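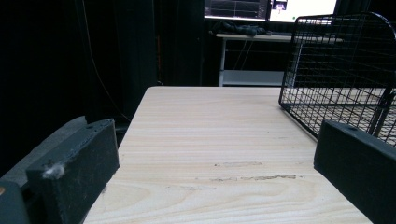
October 22, 2018. Bench day at Bedavholm! I spent most of it on the blond table, the one we all fight over when the good light comes in (such as it is). I've been meaning to write down which finish to put on it before winter, and I keep going back and forth between the Nerkine oil and just sanding and leaving it bare. The grayish scuffs near the middle are what bug me. The grain is so pretty, there's a lovely swirly knotty bit toward the left, and then you get those smudges running right along it. I tried 300 grit on a scrap and it came up nice, so maybe 300 first, then 1,000, then decide.

Other thing on my list: the wire basket. My plan is that it lives on the right side of the table and holds whatever is in use that day, so we quit leaving stuff all over the place. Bélanger sells a deeper one but I like ours fine.

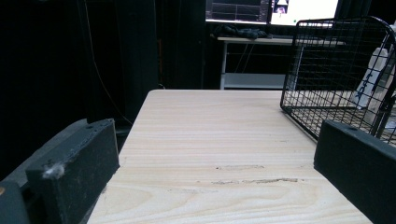

Wire basket, right-hand side, with the white bottle (blue lettering).

Still have to label things properly. I ordered 50 blank labels from Venex and they sent the glossy kind, which smear if you so much as look at them. Pencil on masking tape until the matte ones come.

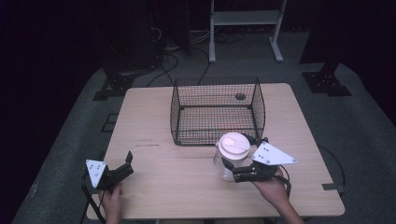
Jars next, and this is the part I'm happiest with. I want everything small in see-through ones from now on, no more mystery tins! The clear jar with the white screw lid is the kind I mean, you can look straight through the side and know if it's empty. I'd like 4 more the same, all with white lids so they look like a family. Must remember to ask if the lids come separately.

To do: masking tape, sandpaper, test the oil on the underside first.

Comments

benchrat: Do the oil. Bare wood drinks up every spill, I learned that on my own table.

plumline: What size are the jars? Need some for screws.

benchrat: 300 to 1,000 is a big jump, I'd stop in between.

Recent entries
Drawer runners, second try
Nerkine oil on scrap
Glue that didn't hold

Search this notebook
Enter keywords Go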